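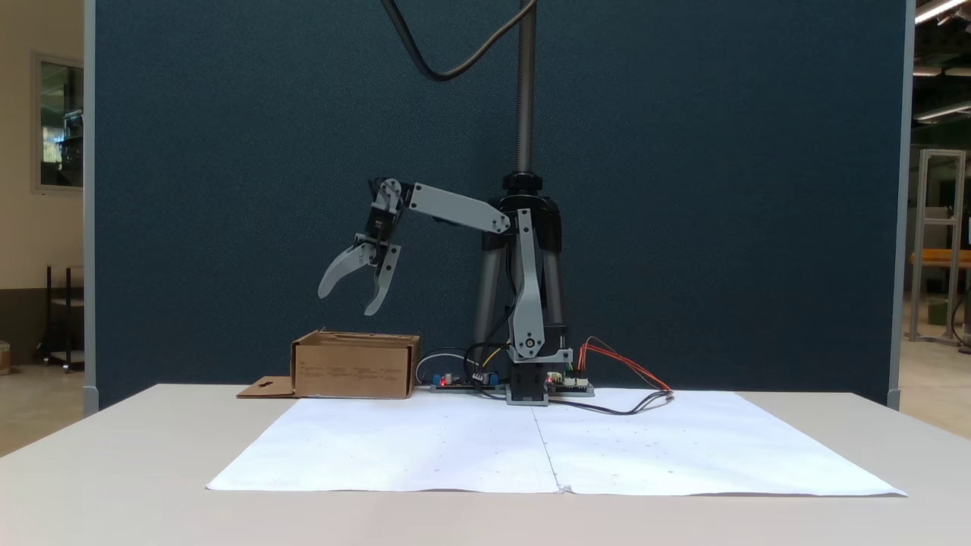

Salamatu meint, wir sollten aufhören, Episoden zu zählen, und lieber zählen, wie viele verschiedene Startpunkte wir wirklich haben. Stand heute morgen als Kommentar unter meinem letzten Eintrag. 500 Wiederholungen vom selben Punkt aus seien für das Netz kaum mehr wert als 20 gute, schreibt sie, und dass sie das bei Bekari schon mal durchgekaut hätten.

2 Kommentare · 0 mal geteilt

Notebuch Suche ... Eintrag, Schlagwort oder Kürzel eingeben

Februar, Datensammlung Greifen/Ablegen, Durchgang 3

Ja, gut, sie hat recht. Hab die Verteilung der Startpunkte eben geplottet und das ist ein Klumpen, rechts vorne, da wo die Hand beim Teleoperieren von selber hinwill. Links hinten fast nix. Also nochmal von vorne überlegt, wie wir die Positionen vergeben.

Stand bisher:
- 823 Episoden im Ordner, davon 341 brauchbar nach dem Filter
- Rest: Abbruch, Zeitstempel kaputt, oder Greifer hat beim Start schon gezuckt
- Train/Val noch nicht getrennt, NICHT einfach zufällig mischen, sonst landen fast gleiche Episoden auf beiden Seiten

Die 341 bleiben drin, aber mit eigenem Tag (alt_geklumpt), damit man sie beim Training runtergewichten kann. Löschen will ich sie nicht. Valderrama (das Skript, das die Logs zerlegt) kann den Tag inzwischen lesen, Groß-/Kleinschreibung ist ihm aber nicht egal, also alles klein!!

Kalibrierung 9:40, Gelenke einzeln durchgefahren. Schulter ok. Ellbogen ok. Handgelenk hat wieder den Versatz in der Nullstellung, den wir letzte Woche schon hatten. Offset in die Config eingetragen, nicht in den Code. Wer den Offset nochmal in den Code schreibt, kriegt Ärger mit mir. Danach drei Testfahrten, Abweichung am Greifer klein genug, dass ich weitermache. Richtig vermessen dann, wenn Drokum den neuen Messtaster schickt.

Nächstes Problem, Latenz. Zwischen Befehl und Bewegung liegen mal 30 ms, mal 90, je nachdem was der Rechner nebenher treibt. Für Teleop merkt man das kaum, man gleicht das mit der Hand aus. In den Daten steht dann aber Aktion und Beobachtung gegeneinander verschoben, und das Netz lernt die Verschiebung schön mit. Im Moment schreibe ich beide Zeitstempel raus (gesendet, gelesen) und richte hinterher aus. Zodenell macht das beim Import angeblich selbst, ich trau dem noch nicht. Einmal von Hand gegenprüfen an fünf Episoden, dann entscheiden. 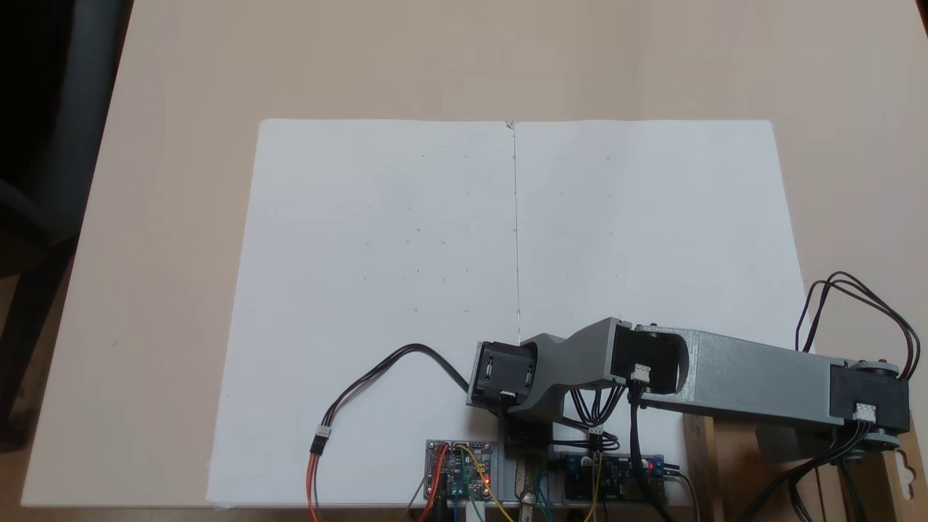

Startpunkte werden ab jetzt gezogen und nicht mehr frei gewählt. Skript würfelt eine Zelle, zeigt sie an, Objekt kommt dorthin, Episode läuft, nächste Zelle. Dauert pro Durchgang länger, dafür muss ich nicht mehr nachdenken und die Hand mogelt nicht. Keine Zelle zweimal hintereinander. Als Raster dienen die Bleistiftpunkte auf den beiden Bögen. Auf dem rechten sind es weniger und sie liegen nur in der oberen Hälfte, die Zellen vorne rechts gibt es damit erstmal gar nicht. Find ich für Durchgang 3 in Ordnung, wir haben in den alten Daten ja genug von dort. Für Durchgang 4 nachzeichnen. Naht in der Mitte zählt als x = 0, links negativ. Bitte so lassen, in der alten Tabelle hatten wir es andersrum und ich hab einen halben Vormitag Vorzeichen gesucht.

Ziel für diesen Durchgang: 120 gültige Episoden, gleichmäßig über die Zellen. Mehr erst, wenn das erste Training damit gelaufen ist. Letztes Mal haben wir erst gesammelt und dann geschaut, das Ergebnis steht oben.

Was als gültig zählt (damit wir alle das gleiche anklicken):
- Start in Ruhelage, Greifer offen
- Objekt gegriffen und in der Zielzelle losgelassen
- Nachgreifen ist ok, EINMAL. Zweimal = eigene Klasse "korrektur"
- mit der Hand ins Bild gelangt = ungültig, auch wenn der Griff schön war
- nach dem Ablegen noch ca. eine Sekunde stehen lassen, nicht sofort abbrechen, sonst lernt er kein Ende

Zum letzten Punkt: das war in Durchgang 2 das Hauptübel. Policy fährt hin, greift, legt ab und fängt dann an zu zittern, weil es in den Daten keinen Zustand "fertig" gibt. Sah im Plot aus wie Rauschen, war aber in jedem Rollout an der selben Stelle.

Frage von Salamatu, ob wir die "korrektur"-Episoden mittrainieren. Meine Meinung: ja, extra Topf, und dann einmal mit und einmal ohne vergleichen. Die Fehlgriffe sind ja genau das, wo die Policy allein nicht mehr rausfindet. Nur hab ich bisher viel zu wenige davon und absichtlich danebengreifen wirkt immer gestellt. Vielleicht lieber die Policy fahren lassen und im Fehlerfall übernehmen. Dazu müsste das Umschalten ohne Ruck gehen, geht es nicht. Kommt auf die Liste.

14:15 erste Zellen durch, Schnitt passt. Eine Episode verworfen, Logger hatte die Platte voll gemeldet. Alte Rohvideos auf den Server geschoben, Prüfsummen verglichen, lokal gelöscht. Bitte vor jedem Durchgang mit df nachschauen.

Offen:
- Umschalten Policy/Teleop ohne Ruck
- Zodenell Import gegen Handausrichtung prüfen
- Plot der Startpunkte als festen Schritt nach jedem Block, nicht erst am Ende
- Salamatu fragen, welche Gewichtung sie bei Bekari damals hatten
- Drokum wegen Messtaster anmahnen, zweite Mail

1 Kommentar · 3 mal gelesen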